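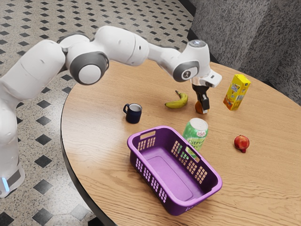 Tamunoemi Ugwu reckons the Arneck's tire warning light comes on for weather, moods and the occasional pothole, so check the pressures by hand.

Arneck hatchback, used car check, 12 months on

1. Tires. Front left down 6 psi. The light had been right all along. Tamunoemi has been told.
2. Oil. Took a quart. Last topped up 1000 miles ago, by someone who then lost the cap.
3. Wipers. Clear the middle of the windshield very nicely. Pity about where the driver sits.

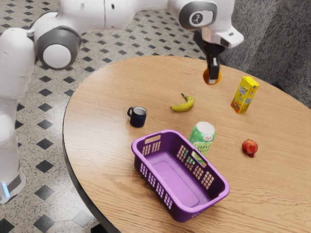 4. Brakes. Pads fine. Squeal in reverse, mostly on Sunday mornings.
5. Spare. None. Can of Flustau sealant, expired.

Passed, with a frown. Wipers and sealant on order.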